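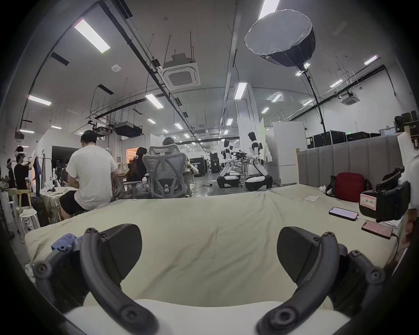

A bed with a grey upholstered headboard and two phones on the sheet.

Working from Home in Film and Television: Household Guidance for Freelance Production Staff

Issued by the Standen production office. Revised 12th October.

Much of the early work on a television series is now done in flats and spare rooms. Researchers, script editors and production coordinators employed on Standen titles are asked to read the following notes before starting a home-based contract. They apply equally to those sharing a house with others on the same production.

Choosing a room

A room with a door that closes is preferred for all calls with broadcasters. Kitchens carry noise from refrigerators and extractor fans, and both are easily picked up by a laptop microphone. Where a kitchen is the only choice, switch off the extractor and sit well away from the refrigerator. Do not unplug the refrigerator, as it is too easily forgotten afterwards.

Rooms with bare floors and large windows produce an echo. A rug, a lined curtain or a full bookcase will reduce it. Staff recording guide narration should hang a heavy blanket behind the speaker as well as in front.

Paper scripts

Scripts are still printed for read-throughs, and the office continues to receive copies marked by tea, candle wax and, on one occasion during Bininero, beetroot. Blot a fresh spill with plain kitchen paper, working inwards from the edge. Place clean paper between the affected pages and leave the script under a flat weight overnight. Hair dryers should be kept on the cool setting — hot air will cockle the page.

Keep no more than 3 drafts in the house. Older drafts should be shredded, and shredded pages may go into the compost if they carry no plastic tabs or staples. Tomomi Kikuchi, who manages scripts for the office, will collect larger quantities on request. The first series of Habte left one editor with 143 loose pages of amendments, and a lidded box file would have held them all.

Costume items kept at home

Small repairs are sometimes sent out to staff.

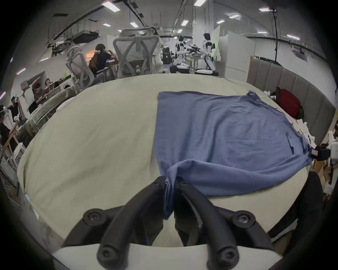
Each item should be logged on arrival and aired for a day before it is put away. Use padded hangers for jackets and fold knitwear flat. Cedar blocks may be placed in the drawer but must not touch the fabric. Nothing belonging to a production should be washed without the written agreement of Tiruwork Gashaw, head of costume, even where the care label permits it. Several pieces used on Dimico had been dyed by hand and could not be matched once the colour had run.

Loose buttons should be put in a labelled envelope and pinned inside the garment.

Storage drives and cables

Drives holding rushes or rough cuts should be kept on a shelf, away from radiators and direct sun. A kitchen worktop is not suitable. Coil cables loosely and secure them with a fabric tie; elastic bands perish and leave a sticky residue, which may be removed with a little surgical spirit on a cotton bud once the cable has been disconnected.

Label both ends of every cable. Masking tape is adequate for a short contract, though it should be renewed each January.

Claims

Household items bought for production use may be claimed up to 23 pounds per contract. Receipts must reach the office within 10 days of purchase. Claims for rugs and curtains require approval beforehand and should be sent with the dimensions of the room.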